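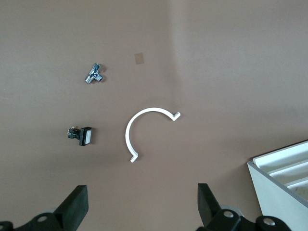

Fouad Hattar 在上一串底下问：你们的抓取点还在拿掩码质心算吗？碰到弯的、带洞的零件怎么办，总不能让夹爪往空气里夹吧。

好问题，我本来想一句话回掉，打着打着就收不住了，干脆另开一串。先说结论：质心早就扔了，扔得有点晚，中间走了不少弯路，下面慢慢讲。想直接看抓取那段的往下翻几条就到。

背景交代一下，老读者可以跳过。Drisbridge 这边的活儿是把散在桌面上的小零件认出来、夹起来、放进抽屉柜。两条臂，一边是两指夹爪，一边是多指手。我管软件：感知、规划，还有一堆没人愿意认领的脚本。机械上的问题别问我，问了我也只会说“拧紧一点试试”。

最开始的流程特别朴素。腕部相机拍一张，分割模型吐掩码，取质心，取主轴，夹爪对着主轴的垂直方向下去。方块、按钮开关、短接头，这套都挺好使，演示的时候大家很开心，我也很开心。

然后桌上来了一个白色塑料的弧形件，像个开口的C。你把它的质心算出来，落在弧里面那块空桌面上。代码很自信，规划也很自信，手臂稳稳地下去，夹了一把空气，再稳稳地抬起来，状态机写“抓取完成”。我在旁边看着，心想这个状态机比我会写周报。

第一版补丁很丢人：如果质心不在掩码里，就挪到最近的掩码像素上。听着合理对吧。问题是最近的像素永远贴在内侧边缘，边缘上深度最脏，法向最不可信，夹爪下去一半时间是把零件推跑的。推跑以后重新拍、重新算、再推。那天下午它把一个零件一路推到了桌子边上。

第二版是抽骨架。把掩码细化成一条线，沿着线采样候选点，每个点取局部切线，夹爪的开合方向跟切线垂直。弧也好，环也好，T形接头也好，都能给出像样的候选。这一步很老派，图像处理课本里的东西，跟学习没什么关系，可它就是好用！

骨架有个毛病是爱长毛刺。掩码边上一点锯齿，它就给你分个小叉出来，叉尖上还能采出候选点。我现在是先做一次距离变换，局部宽度太小的分支直接剪掉。剪枝阈值按物理尺寸算，用深度把像素换成毫米，千万别直接写像素数。我写过像素数，后来相机高度一改，全乱了，查了很久才想起来那里有个常数。

两头带小钩的零件还要多想一层。骨架走到端头会拐进钩子里，切线突然转个方向，候选点的夹爪朝向也跟着拐。夹钩子能夹住，但夹起来以后整件东西会绕着夹点转，放进抽屉的时候姿态就不知道飞哪儿去了。所以端头附近的候选我会扣分，不删，只扣分。万一中间那段被别的东西挡住了，夹钩子也总比不夹强。

打分项现在是这些：局部宽度合不合夹爪行程、两侧有没有地方放手指、离重心多远（对，重心还是要用的，只是从“目标”降级成了“参考”）、深度可信度、手臂姿态离奇异远不远。权重是手调的。我知道会有人说应该学出来，Lina Boutros 每次评审都说。我的回答每次都一样：等我有足够多失败样本再说。

两侧有没有地方放手指这一项值得单独讲讲，它救过我很多次。做法很土：把手指张开时的占地画成两个矩形，投到高度图上，看矩形里面最高点有没有超过阈值。弧形件的内侧是空桌面，手指正好能下去，所以它反倒是个好夹的东西，只要你别去夹那个圆心。

手指自己也会进画面。腕部相机装在那个位置，下面两角永远有夹爪的黑影子，张开的时候在两边，闭合的时候往中间凑。分割模型刚上的时候把指尖认成零件过，报出来的置信度还挺高。规划器收到“去抓自己的手指”这种请求，逆解居然给了个解，我到现在都没搞懂它怎么解出来的。

解决办法是用关节读数渲染一张自身掩码，盖上去再分割。这里有个坑：渲染用的开合度一定要跟图像的时间戳对上。我图省事直接取最新值，夹爪在动的时候掩码就跟真实位置错开，错开的那条边刚好又露出一截黑色，又成了“零件”。

说到时间戳，今天最想吐槽的就是它。请允许我跑题几条。

腕部相机、固定相机、两条臂的关节状态、多指手的状态，各走各的驱动，各打各的时间戳。有的打在曝光开始，有的打在驱动收到数据，有的（我不点名）打在消息发布。静止的时候全都对得上，一动就散架。

上个月我查一个“零件位置总是往一个方向偏”的问题，标定重做了，手眼矩阵重新解了，连桌面高度都重新量了，偏差纹丝不动。最后 Ghada Haddadin 路过看了一眼曲线，说你这个偏差跟速度成正比呀。我：……

跟速度成正比，那就是延迟，教科书级别的。拉出来一看，有一路图像晚了410毫秒。手臂早走出去老远了，我还拿着老照片在那儿认真算坐标。根源是驱动里一个缓冲队列，默认攒满才往外吐，配置文件里一行的事。

那一行改完，我把手眼标定退回到旧版本，精度好好的。也就是说我那几天重做的标定全是在拟合延迟。写在这里给大家避个坑：标定结果忽好忽坏的时候，先去画误差对速度的散点图，画完再决定要不要动标定板。

顺便说工具。我们内部有个看日志的东西叫 Mindel，Ghada 写的第一版，后来我往里塞了各种面板。功能就是把所有话题按时间轴对齐，拖一个滑块，左边是腕部画面，右边是固定相机，下面是关节曲线和状态机走到了哪个节点。没有它我活不下去。

Mindel 里我最喜欢的功能是“按事件跳”。你输入一个状态机节点名字，它把所有进过这个节点的时刻列出来，点一下就跳过去。排查偶发问题的时候，这个比看全程快太多了。以前我是真的坐在那儿二倍速看录像的，看到一半睡着，醒来重看。

目前库里有900段带标注的抓取日志，每段都能回放进感知模块重新跑一遍。改完抓取打分，先全量回放，看哪些段的首选候选变了，再一段一段看变得有没有道理。有人问为什么不直接看成功率，回放里没有真实结果啊，候选换了位置就没法知道夹不夹得住，只能人眼看。

人眼看也有技巧。我按“新旧候选的距离”倒序排，前面的都是大变化，看完一屏心里就有数了。后面那些挪了几毫米的，扫一眼就过。别随机抽样，随机抽出来的全是没变化的，看着特别安心，一上机就出事。

好，抓取讲完，讲反光。

镀铬的接头，谁抓谁知道。深度图在高光的地方要么是洞，要么是一个飞在半空的尖刺，要么直接把环境里的什么灯给你反射到桌面底下去。T形的更刺激，三个支管三种反光方向，相机换个角度，洞就换个地方。

我试过深度补全网络，补出来特别光滑特别好看，看着像个馒头。T形接头补成馒头，抓取点就落在馒头顶上。关掉，下一个。

现在的做法是金属类的零件根本不信它自己的深度。掩码从彩色图来，高度用类别先验，平面用桌面拟合，三样拼一块儿给一个够用的位姿。类别先验是啥呢，就是一张表，每种零件躺着有多高。土，但是稳。新零件来了填一行，谁都会填。

类别先验的弱点是零件叠在一起就完蛋。所以有一个检查：掩码外圈一圈的深度如果跟桌面拟合差得太多，就判定底下垫着东西，降级成“先拨开再看”。拨开这个动作是 Marilou Lumanlan 写的，写得非常小心，速度慢得像在给零件挠痒，但它真的很少把东西弄飞。

桌面拟合也有讲究。桌板颜色挺均匀，没纹理，双目最怕这种。光照左右还不一样，一边偏暖偏暗，一边发灰。我在桌面上做随机采样一致的时候，会先把画面切成块，每块按深度有效率给权重，不然亮的那半边点多，平面就会往那边歪。歪一点点，放到抽屉那头就是好几毫米。

桌上贴的标记也别忽视。一小块浅色胶带，平的，没有高度，分割模型照样给它框出来，说这是零件。我加了个“没有高度就不是零件”的过滤，然后薄垫片就永远抓不到了。撤掉过滤，给模型加了个“标记”类，专门收胶带和纸片。训练集里多了一大堆胶带，Lina 问我是不是在做文具识别。

下面讲双臂，讲规划。规划这块我们的框架叫 Poline，名字是谁起的已经不可考了。

Poline 以前是一条臂一个规划器，各规各的，执行的时候用一把锁：谁拿到锁谁动，另一个站着。安全是很安全，慢也是真慢。一条臂在那儿夹东西，另一条在旁边罚站，罚完站换班。

改成同时规划以后，头一个问题是状态空间翻倍，采样规划器一下子就喘不过气。我不想硬算，就做了个优先级方案：先给一条臂规划，把它的轨迹连同时间一起塞进障碍里，再给另一条规划。谁优先呢？谁手上有接触谁优先。扶着抽屉的那只不能随便让，夹着零件的次之，空手的最没地位。

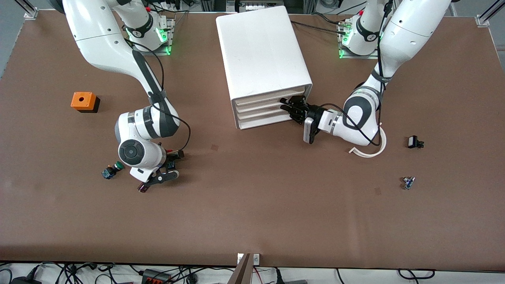
Marilou Lumanlan 插了一句：扶抽屉的那条臂要是优先级永远最高，另一条会不会一直等，等到超时，然后整个任务重来？

会！她问到点子上了，第一版上线就是这么死的。多指手搭在抽屉柜上，手臂横着伸过来，把柜子前面那一片全占了。两指那边夹着零件想过来放，一规划，无解；等一会儿再规划，还是无解，人家压根没打算动。超时，任务回滚，两边各回各家，从头来一遍，再死一次。

我给这种情况起了个名字叫“礼貌死锁”，双方都没做错，就是谁也过不去。

修法是给高优先级的那条臂加一个“可让空间”。手指跟抽屉的接触点是约束，必须守住，但臂有冗余，肘可以抬。所以无解的时候，Poline 会回头问高优先级臂：接触点不动的前提下，你的肘能不能换个位置？如果能，就先做一段零空间运动把通道让出来，再给另一条臂规划。

零空间运动听起来很高级，写起来就是在雅可比的零空间里往一个代价梯度方向走。代价函数我用的是“跟对方期望通道的重叠体积”，期望通道又是什么，就是假装对方不存在时另一条臂会走的那条路。两个规划器互相假装对方不存在，再互相让，很像我跟人在走廊里迎面碰上。

走廊那个毛病它也有：你往左我也往左。所以只允许一方让，让完就冻结，不许再谈。最多谈2轮，谈不拢就把零件先放回桌面，抽屉那边松手，重新排任务顺序。轮数我试过放开，结果两条臂在那儿磨磨蹭蹭扭来扭去，看的人比等的人还着急。

有个细节，肘抬起来以后，线缆也跟着走。臂上那根外挂的线在碰撞模型里没有，规划器觉得空空荡荡的地方，线正好甩过去。我在连杆外面给线缆留了一圈胶囊体，胖胖的，保守得要命，少了不少可行解，但我宁可它少解几个。真要把线扯了，那就轮到机械组来找我聊天了。

再说抽屉。抽屉这个东西在规划里有身份问题，它一会儿是障碍，一会儿是目标，一会儿又是一个会动的容器。Haddad 那套旧代码里抽屉就是一个布尔值，开或者关。

布尔值的日子很快就过不下去了。拉到一半算开还算关？拉歪了卡住算啥？我现在给每个抽屉存一个连续的开度，再存一个“我有多确定”。开度由两个来源更新：多指手末端走了多远，和固定相机看到的面板位置。两边对不上的时候，把不确定度调大，触发一次专门的观察动作。

固定相机看抽屉有个天然的麻烦，手和手臂自己挡着。多指手贴在面板上的时候，最该看的那条边正好被手指盖住。这跟腕部相机那头是同一个毛病，自己挡自己，同样用关节读数渲染自身掩码，同样被时间戳坑过一遍。我在两个模块里把同一个坑踩了两次，第二次还多查了半天，理由是“那个问题我已经修过了，不可能是它”。

四层浅抽屉叠在一起，白的，光滑的，边缝很细，检测边缝基本靠运气。我后来不检测了，柜子整体位姿先配准一遍，抽屉的位置从模型里推，相机只负责确认“面板有没有从柜体平面里出来”。出来多少，用深度差算。问题一下子简单了好多。

柜子本身也会动。多指手一拉，抽屉出来一点，柜子跟着往前走一点，两个位移混在一起。末端走了多远就不等于抽屉开了多少了。所以配准不能只在开头做一次，接触结束之后要再来一次。这条是 Fouad 很早以前提醒我的，当时我没听，现在在这儿公开承认你是对的哈。

多指手那边的控制频率跟手臂不一样，接口也不一样，驱动是另一家写的。我把它包成一个“动作原语服务”，对外就几个词：搭上、勾住、拉、推、松。每个词都有自己的成功判据和超时。上层状态机完全不知道手指关节长啥样，它只会说“勾住，然后拉”。

成功判据是最难写的部分，比动作本身难多了。“勾住”怎么算勾住？电流上去了？上去可能是顶住了面板。位置停下来了？停下来可能是滑到缝外面去了。我最后用的是一个小试探：轻轻往外带一点，看力和位移的关系像不像抽屉。像，就继续拉。不像，松手重来。

这个小试探一开始我还担心太慢，后来看统计，它省下来的重试时间远比自己花掉的多。现在我的态度是，凡是判据写不清楚的地方，就加一个小动作去问物理世界，物理世界比我的阈值诚实。

状态机这块也换过。以前是 Haddad 里面那种大表格，节点和跳转写在一个文件里，改一个跳转要在脑子里跑完整张图。换成行为树以后，重试、降级、并行都有现成的节点，读起来顺多了。代价是调试的时候日志特别啰嗦，每个节拍每个节点都要喊一嗓子“我还在运行”。

啰嗦这个问题是在 Mindel 里治的：只记状态变化，不记状态。回放时再把中间的补出来。日志体积一下子瘦下来，滑块拖起来也不卡了。如果你也在用行为树，强烈建议第一天就这么做，别学我攒了一硬盘“我还在运行”。

重试策略有人私信问过，我统一答一下：同一个抓取候选最多试3次，每次之间必须重新拍照。注意是必须重新拍。有一阵子我为了快，允许在原图上直接换下一个候选，结果第一次失败时零件已经被碰歪了，后面的候选全是对着它的前世在夹。

换候选的时候，也别简单取第二名。第二名常常就在第一名旁边几个毫米，失败的原因一样，它也一样失败。我会先按位置和朝向聚个类，换一个类再取最高分。这个改动很小，几行代码，收益大得我有点不好意思写进汇报里。

按钮开关这一类特别能说明问题。它躺着的时候，一头是按钮帽，一头是金属脚，朝哪边夹差别很大。夹帽子，光溜溜的，容易滑。夹脚，脚会弯，弯了就等于零件废了。所以打分里又多了一项“禁夹区”，按零件类别标在模板上，脚那块标红，夹爪的指腹一旦压到红区，直接一票否决。

禁夹区要求朝向估计得靠谱，头尾不能反。头尾反了，一票否决就变成一票送死。白帽子配黑身子的还好认，颜色对比大。颜色花一点的，帽子和身子混在一起，模型就开始纠结。纠结的时候我不让它猜，让腕部相机挪个角度再看一眼，两次结论一致才往下走。

挪角度这个动作也归 Poline 管，它得知道从哪儿看最能分清头尾。眼下是写死的几个视角轮着来，笨是笨了点。Lina 手上有个按信息增益选视角的分支，我看过效果，挑的角度很聪明，就是规划时间有点长，正在优化。她说快合了，她三月也是这么说的。

有人可能想问仿真。仿真我们有，主要拿来测规划和状态机的逻辑，感知不怎么信它。仿真里的铬是假的铬，反光是渲染出来的规规矩矩的反光，深度图干净得像刚洗过。在那里面调好的金属抓取，上真机第一下就露馅。

但是仿真测“礼貌死锁”特别好！可以随机摆抽屉开度、随机摆零件位置，整晚整晚地跑，早上来看哪些种子超时了，把种子号拎出来单独复现。规划器的毛病大多是这么抓出来的。前提是规划器的随机种子要能固定，而且连线程调度的影响都要想到，不然你复现不出来，只能对着超时记录发呆。

固定种子这件事我跟自己的代码搏斗了很久。最后发现有个模块偷偷用系统时间做种子，模块作者是我，提交信息写的是“小改动”。

配置管理也讲两句，跟前面那个缓冲队列有关。现在每次启动，所有驱动的生效配置会整份存进日志头，回放时 Mindel 会跟上一次成功的运行做个对比，差异标黄。那种“昨天还好好的”的问题，先看黄条，黄条里要是有东西，多半就是它。

还有个小东西我挺得意：每次抓取失败，系统会自动切一小段前后日志，带上当时的候选列表和打分明细，丢进一个文件夹。早上泡好咖啡第一件事就是翻这个文件夹。翻多了你会有一种奇怪的直觉，看一眼打分明细就知道它待会儿要怎么失败。

打分明细千万要存！只存总分没用。总分高的烂候选，一定是某一项虚高把别的盖住了，你得看得见是哪一项。我们最常见的是“手指空间”虚高：深度是个洞，洞里没有高度，没有高度就被当成空的，于是满分。改成“不知道就算有东西”之后，镀铬件旁边的误判少了很大一截。

把“不知道”和“没有”分开，这句话我已经在代码评审里打了无数遍，准备做成输入法快捷短语。

接下来要做的：视角选择合进去；让拨开动作也能用优先级那套，别每次都把另一条臂叫停；抽屉里面的占用图，现在放进去就算完，里头放没放满全靠记账，账一错就往满的格子里塞。占用图我想用腕部相机探头看一眼来做，路径很窄，规划那边估计又要跟我吵。

Fouad 你那个问题我算是答完了吧？你们那边要是也有环形件，试试骨架加剪枝，记得阈值用毫米。剪枝那段代码我晚点整理一下贴出来，里面变量名太难看，得先改改。

补一条，刚才有人问骨架在闭合的圆环上会不会没有端点然后死循环。会，我写过那个死循环。从任意一点断开再走就行。

再补一条：断开的那个点别每次都取掩码里最左边的像素，不然候选全从左边开始排，同分的时候永远挑左边那个。随机断，种子固定。好了真的去吃饭了。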